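There is a kind of kitchen advice, and I have read a great deal of it over the years, that wants every plate in the house to match. White, round, stackable, bought in one go and replaced in one go. I understand the appeal. My friend Theano Sarantis has a cupboard like that, and when you open the door it is like looking into a very well-run hotel. I always close it again feeling slightly ashamed of my own.

But I want to put in a word for the odd plate, the plate with a coloured rim, the blue one and the red one that came from different places and never quite agreed about size. I have been setting tables with that sort of thing since I moved to Bornham, and I have come to think that a bit of colour round the edge does more useful work in a house than any amount of matching.
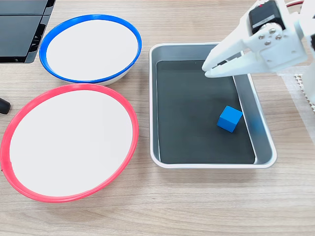 **Opinion | Home & Table**

Take a blue rim and a red rim, side by side on a pale table. You can say "put it in the blue one" to anybody at all, a child of three or a visiting uncle with his glasses in his other coat, and it gets put in the blue one. Try doing that with two white plates. You end up pointing, and then pointing harder, and then getting up and doing it yourself.

I learned this from my neighbour Ladan Heydari, who looked after other people's children for years and brought up a few of her own in between. She never bought a labelled box in her life. Blue was for small things that were still wanted: a button, a bead, the little cube that belonged to some game or other. Red was for food. The metal tray was for whatever had to be carried to another room, and she kept a dark mat in the bottom so that it didn't sound like a cutlery drawer falling downstairs. The children picked it up in an afternoon, and her husband in a month or so, and I have been copying her ever since (with mixed results, I admit, but the fault is mine).

What I like about the arrangement is how little it asks for. I once spent 60 pounds on a set of sorting tubs from Raptis, all with lids, all the same sensible grey, and by February they were under the stairs with other things piled on top of them. There was nothing wrong with the tubs. They were well made and the lids fitted. It's only that every time I wanted a particular one I had to take the lids off until I found it, and after a while I stopped wanting anything enough to bother. A shallow dish has no lid. You look across the room and there is your button.

Antigoni Manolakis, with whom I have been arguing about this for 13 years, holds that things left in dishes are simply clutter with good manners. She would have every loose piece put back in its proper box before supper, and the boxes put back on the shelf. I have eaten many suppers at her house and they are lovely, and the table is always perfectly clear, and at some point in the evening somebody is always on their knees in the hall looking for a piece of something. I mention this with affection. She will write to me about it.

Her better argument, I think, is that a dish for bits never stays a dish for bits. It becomes a dish for receipts, then for keys, then for the spare key nobody can place, and within a season you have a small heap and no dish. That is true, and it has happened to me on the hall table more than once. My answer is to keep the dish shallow. A shallow thing with a wide floor looks crowded very early on, and you are embarrassed into dealing with it. A deep one will hide your sins for years.

And a red plate with nothing on it does no harm either. I used to feel that an empty plate on a table ought to be cleared away, as though it were waiting to be told off. Now I leave it out. Somebody will come in wanting somewhere to put a biscuit — usually me — and there it is, large and flat and ready.

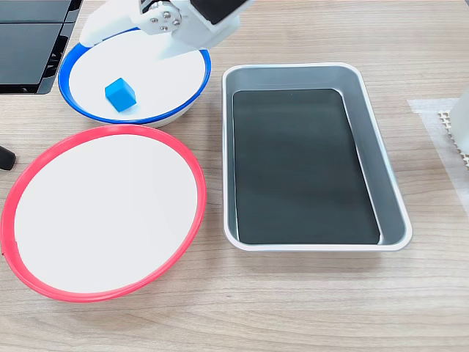
## One small thing, and a great deal of room

I had a letter from Nektarios Stefanou after I last wrote on this subject, asking whether it wasn't rather wasteful to give a whole bowl to a single little object. He has a point on paper. A blue cube in a blue-rimmed bowl takes up hardly any of it, and a tidier mind than mine would find it a matchbox. But the cube is in there and I can find it, and when it is wanted the bowl will be free for the next thing. I would sooner have that than a matchbox I can't remember putting down.

So if you have a red plate and a blue bowl that don't go together, please don't take them to the charity shop on my account or anybody else's. Stand them on the table, put the tray beside them, and see what lands in which.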